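Sock pairing – best way to do a big mixed batch?

orkton_sal
Need advice please. Sorting donated knitwear for the winter packs, mostly socks, some hats, odd mitten. 72 bags came in since July and I've had enough. Everything in one heap on the table at the moment and I keep picking up the same navy one. How do you lot do it? Colour first or size first?

penny_b
Colour. Always colour. Size you can see once the colours are down. Lay flat in rows, toes all facing the same way, dont roll anything till the end.

Wendle
Disagree with Penny, sorry. Colour is hopeless with navy and black under strip lights. Thickness first – you can do it by feel, then match inside the thick pile and thin pile. Much quicker. We did the Illolmont lot that way, 3525 socks, done in 4 evenings.

penny_b
3525 socks and how many odd ones?

Wendle
A fair few. Not the point.

penny_b
It's a bit the point

Évan Rey
Bit of both for me. We sort in the old workroom at Brenditura, plain white walls, nothing fancy, two of us if we're lucky. I do blues on their own because there are always so many and they're the ones that go wrong.
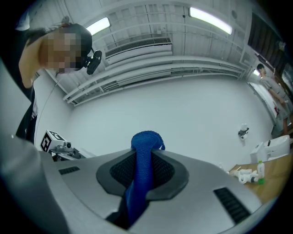 Blues want doing by knit before anything else. Ribbed, plain, chunky, whatever you call the fluffy ones. Hold it upright by itself, like the blue knitted one there with the rounded tip at the top, and look at the texture properly, then go and find its mate. If you look at them in a heap they're all the same sock. Lights matter as well – ours are the bright fluorescent ceiling ones and I still take navy and black over to the window to be sure. Then size last, heel to heel.

orkton_sal
That's helpful ta. Never thought of knit. What do you do with ones that have no mate?

Évan Rey
Box. Keep it till the whole batch is finished, then go through once more. Half of them find a partner on the second go.

Wendle
Half is optimistic

Évan Rey
Maybe. Our last box did alright

mo_knits
Can I just say please don't ball them. Folding the cuff over stretches it and hand knits never go back. Lacroix drop-in taught us to lay one on the other and put a loop of wool round. Looks nicer in the pack too.

penny_b
Agree with Mo on hand knits. Shop socks I ball, life is short.

orkton_sal
Loop of wool sounds fiddly for this many??

mo_knits
Its not, cut the wool beforehand. 6 inch bits, in a jar. Tie once, no bow.

Wendle
Or a paper band. Write the size on it while you're there. Otherwise someone unties the lot to check.

mo_knits
ok the paper band is good, I'll give you that

orkton_sal
Right. Plan – blues out on their own, sort by knit, then size. Everything else by thickness like Wendle says. Odd box. Paper bands for shop ones, wool for the hand knits. Starting tonight. What about the holey ones?

penny_b
Small hole at the toe, darn it. Heel gone, bin. Not worth your evening.

Wendle
Heel gone = duster. Don't bin wool

penny_b
Who is dusting with a sock Wendle

Wendle
Me

Comments (4)

tillyjay: doing this with the kids' drawer now, knit first does work. still got a heap of school greys tho

Hob: Thickness first. Wendle is right.

marg_in_the_shed: Do hats go in the same pile or separate? We put ours in by mistake and the bags were all lumpy

penny_b: Separate Marg, hats last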